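Intro to Food Service, wk 4 notes (Petrauskas section)

Holding temps + self-serve drinks. Read ch. 3 before lab, the Britine handout too.

Cold drinks: keep at 40 F or under. Milk and fresh juice, no exceptions. Log it every 30 min, initials not checkmarks.

Cleaning order: empty, take spout apart, wash, rinse, sanitize, air dry. Dont towel dry. Drip tray gets done seperately, every shift. 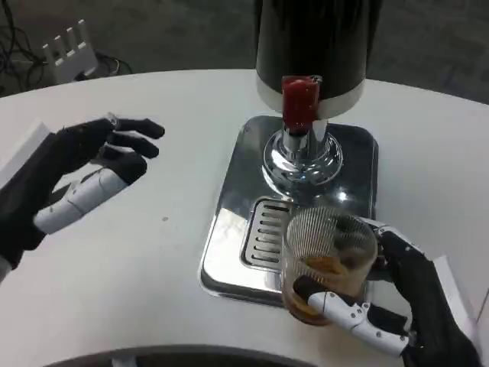
Can you top off old juice with a fresh batch?
Never. Dump what's left, clean the dispenser, then refill.

Quiz covers all of this plus labeling.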